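The Sunday Letter from Vanside
July 22, 2018

What I learned from mending other people's clothes

Hello again, and a big welcome to the new folks who signed up at the street fair! I have been promising a sewing letter since spring and I kept putting it off for tomatoes, so today you get the sewing letter. The tomatoes are fine, thank you for asking.

If you missed how this started: back in October I put a note up in the window of Paltach, the coffee place on the corner, saying I would fix hems and small holes for anyone in Vanside who brought me a loaf of bread or something of about that value. I figured I would get a couple of neighbors. By the end of the first week I had a laundry basket full of trousers and more banana bread than one person should be left alone with.

I am not a trained tailor. My aunt taught me to sew on a machine that weighed as much as a calf, and I took one evening class a long time ago where I made a very bad vest. What I do have is patience, plus a decent lamp, and those two will get you through most mending.

Start with the fabric, then pick the needle

Most of my early mistakes came from grabbing whatever needle was already in the machine. Wovens like shirting or denim want a regular sharp point, and anything stretchy wants a ballpoint, which slides between the threads and doesn't punch through them. I ruined the neck of a very nice T-shirt learning that. It belonged to Natnael Hailu, who was extremely polite about it and who has since brought me two jackets, so I guess we're good.

Soft, fluffy stuff is its own thing. It moves around while you sew, it hides your stitches (lovely when they're ugly, terrible when you have to unpick them), and it sheds into every corner of the machine. Lengthen your stitch, ease up on the presser foot if yours lets you, and use clips where you'd normally use pins. Pins vanish in there. I found one with my elbow.
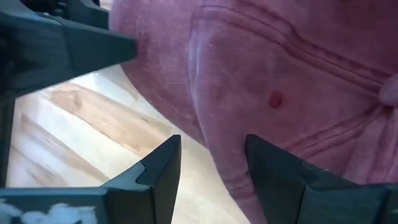 Save your buttons, all of them

I keep buttons in a big cookie tin, and the tin is now my favorite thing in the house. After my aunt passed I got hers too, and one rainy evening I sorted the lot and counted: 1,320 buttons. A few dozen of them match. The rest are a party.

When a shirt is past saving, cut the buttons off before it goes in the rag bag, and thread them on a bit of string so the set stays together. I did not do this for years and I regret it every time I need five small white ones the same size. If you're short one, steal it from the bottom of the shirt, put the odd one down there, and tuck it in. Works on everybody but my sister, who checks.

Darning socks is worth it for some socks

I get asked about this more than anything else. My rule is that if I would be sad to lose the pair, I darn it. Wool hiking socks, yes. The ones from the six-pack, no – they get to be dust rags.

You don't need a darning mushroom. I used a light bulb for a long time, then a lemon (it smelled great and got a bit sticky), and now I use a smooth wooden doorknob from the hardware shelf at Obi. Weave your threads one way, then the other, and don't pull. A tight darn makes a lump, and you'll feel that lump with every step to the bus. A medium hole takes me 20 minutes, or one side of a record.

Iron before you judge

So many hems look wonky on the machine and then come out perfectly fine after a press. Steam, lift, set it down again, don't scrub back and forth. I use an old tea towel between the iron and anything dark so it doesn't go shiny. If it's still crooked after that, okay, it's crooked, go get the seam ripper.

Bits and pieces

The mending table is moving! Paltach needs its back corner for the summer, so from next month I'll be at Biva, the yarn shop up the hill, on Thursday evenings. They have 15 chairs and much better light. Bring whatever you want to work on, or bring nothing and thread needles for those of us who can't see them anymore.

I still have over 17 zippers that came out of a cleared-out sewing room, mostly long, mostly brown. Free to anyone with a brown zipper project. Please have a brown zipper project.

To whoever left the plum jam on my step with the gray coat: there was no name on either one. The coat's lining is done and it's hanging in my hallway. The jam is gone.

Next letter I want to talk about patches, the kind you show off and the kind you hide, so write back and tell me what you've got going on your knees and elbows. I read every one of these, usually at breakfast, and I'll answer the ones with questions in them first.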